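Rorness library to close for repairs until spring
Wed 24 September

The public library in Rorness will close its doors at the end of next week while the roof and heating system are replaced. The building on Pitby Street is expected to open again in the spring.

Leaks were first reported in July, when rain came through above the local history shelves. Almost 200 books were moved to a dry room, and most of them are back in use.
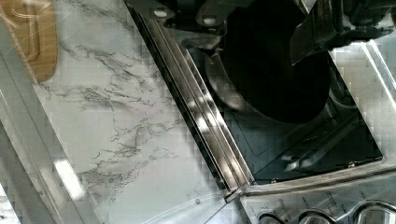
1 min read

Borrowers can keep the books they have at home until the library reopens, and no late fees will be charged. Holds can be picked up at the Stondano branch, which will stay open until 8 p.m. on weekdays.

"The old boiler was put in before I started school," said branch manager Finn Grube. "We have been patching it every winter."

The work will be done by Seneviratne, a local building firm. It also covers new windows on the north side and 80 more seats in the reading room – a change readers have asked for in the last 3 yearly surveys.

The children's story hour moves to the Stondano branch and keeps its usual time. The book drop on Pitby Street will be locked during the work.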